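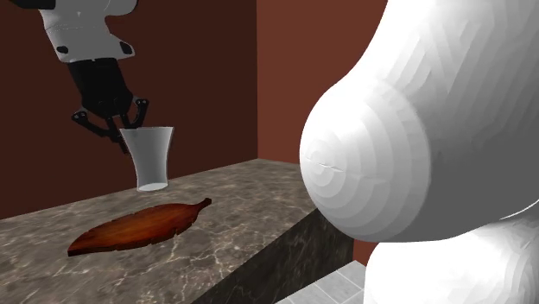
Prirton is getting its first free tool and kitchenware library, and it opens in November!

The details: The Fastell Lending Room will take over the old shoe shop on the corner of El Fassi Street. Anyone with a town library card can borrow up to 6 things at a time and keep them for two weeks. The opening stock comes to 308 items – pasta makers, drills, a cider press, folding tables and a really impressive number of cake pans.

Who's paying: Local hardware store Erarex has covered the first year's rent. Running costs after that will come from a yearly membership, which is optional and set at six dollars.

Why it's great: Most of us use a fish kettle maybe once a year (if that), and it eats up half a cupboard the rest of the time. A similar scheme two towns over signed up about 100 households in its opening month, and the cider press there is booked well into winter.

Still wanted: canning jars, a working sewing machine and extension cords. Drop-offs are at the Erarex side door until 6 p.m. – please clean things first.

Posted 2018-10-21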